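Research > Flitier > Questions about the method

Flitier: frequently asked questions

Last updated 27 June 2026

What is Flitier?

Flitier is a way of teaching a two-armed robot household tasks from recordings of a person steering it. The part that is new is how the recordings are cut up. Each one is split wherever the hands change what they are doing, and the pieces are learned separately before they are joined again.

Who works on it?

Oanh Lương wrote the splitting code and Asnakech Gashaw runs the trials at Tamcombe. Kwabena Acheampong looks after the arms and hands. Questions that this page doesn't cover can go to any of them.

How many recordings did you use?

The first set has 132 recordings over 12 tasks. They are not spread evenly. Bathroom tidying has the most and folding has the fewest, and the folding results should be read with that in mind.

Why learn from pieces?

A whole recording holds a lot of waiting and correcting. When we trained on whole recordings the robot copied the pauses as well, and sometimes stopped with its hand half open and stayed there. Training on pieces got rid of most of this. It brought in a smaller fault, a slight jerk where two pieces meet, and we are still working on that.

Does it work better than the method you had before?

On nine of the 12 tasks it finished more often than Orum, our earlier method. On two there was no clear difference. On the last one, hanging up a cloth, Orum did better. We think the splitter cuts that task in the wrong place, between lifting the cloth and letting go of it, but we haven't tested the idea properly.

Which views does the robot learn from?

A view from the head and a view from the wrist. The head view gives the layout of the room. The wrist view is closer to the fingers but blurs when the arm moves fast, so the training gives it less weight during quick movements. Leaving out the wrist view altogether made small objects much harder to pick up.
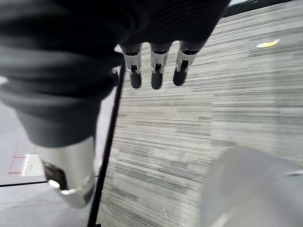
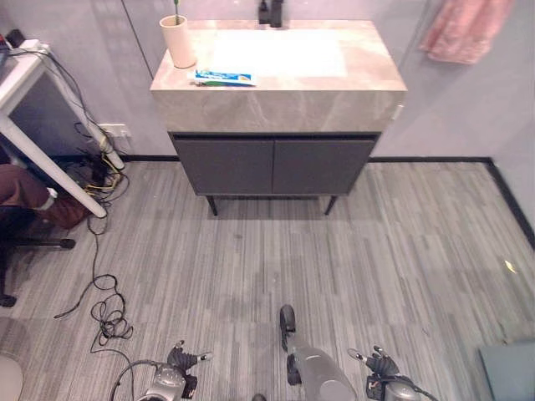 Can I use the splitting code with a different robot?

The splitter only needs joint positions and a time for each one, so it should run on recordings from most two-armed robots. You will have to set the pause length again, as ours was chosen for our own arms. Start with a long pause and shorten it until the pieces look sensible. The learned models are another matter and will not carry over without new recordings.

Comments

Thu Chu
Is the pause length the same for both arms? Ours move at quite different speeds and one setting cuts the left arm to bits.

Oanh Lương
You can set them separately. The option is in the settings file under the arm name. The default uses one value for both, and I should have put that in the notes.

Tài Ông
We tried the splitter on our Mạch recordings and it made far too many pieces until we smoothed the joint positions first. After that it was fine. Will the second set of recordings be out in July?

Asnakech Gashaw
That's the plan. 13 of them still need checking.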